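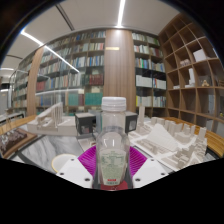
Clear bottle and architectural models at the marble-patterned table, Laskowska studio, Jarnamport.

FOR IMMEDIATE RELEASE

Laskowska Studio to Open Its Model Table to Visitors

JARNAMPORT, 5th November – Laskowska, the architecture studio on the upper floor of the Clulton building, will open its model table to the public this winter. Visitors will be able to walk around the table, look at study models from current and past projects, and talk with the people who built them.

The program is called Around the Table and runs through the end of February. It is free. Groups of up to 30 people can book a visit by writing to the studio. Smaller groups and single visitors can come without booking during open hours, which are posted at the Clulton front desk.

The large table with the marble-patterned top and curved wooden rim has been the main work surface at Laskowska for five years. Models are set down on it when they come out of the workshop and stay there while the design is discussed. Finished presentation models are usually sent to the client, so most of what visitors will see are working pieces.

"People ask to see the models more than they ask to see the drawings," said Grażyna Pawłowska, head of the studio. "A drawing takes some training to read. With a model you can bend down and look along the ramp."

Among the pieces on the table are a white model on a flat white base, with a long ramp or stepped form lined with thin vertical fins or columns, and a dark brown terrain model on a wooden board. Cube-shaped pieces with black frames and pale centers stand near the middle. The selection will change during the program as projects move forward.

Short talks will be given by Henryk Cieślak, who runs the model workshop. Each talk covers one model, from the first rough version to the one on display, and leaves time for questions. School groups can ask for a longer session in which students build a small terrain model of their own from layered card. Materials are supplied.

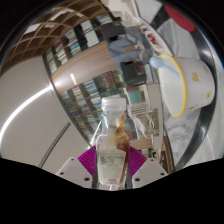 VISITING THE STUDIO

The table is in daily use, and Laskowska does not plan to turn it into a formal display. Bottles and cups share the surface with the models. One cup in use there has a bright yellow rim and small motifs on the outside, including a yellow hand-like print. The studio asks only that visitors keep their own drinks and bags on the shelf by the door.

"We talked about putting everything under covers and decided against it," Cieślak said. "These are study models. They get picked up, glued again and moved over when somebody needs room. If a visitor wants to see the underside of one, they can ask and we will turn it over."

Please do not lift the models without a member of staff. Photography is allowed. The studio is reached by elevator from the Clulton lobby, and there is space for wheelchairs on all sides of the table. Children under 12 should come with an adult.

Support for the program comes from Clirero, a supplier of model-making card and board in Jarnamport, which is providing the materials for the school sessions.

About Laskowska
Laskowska is an architecture studio based in Jarnamport. It designs libraries, schools and small public buildings and builds all of its models in its own workshop.

Press contact
Grażyna Pawłowska, Laskowska, Clulton building, Jarnamport
Additional pictures and interview times are available on request.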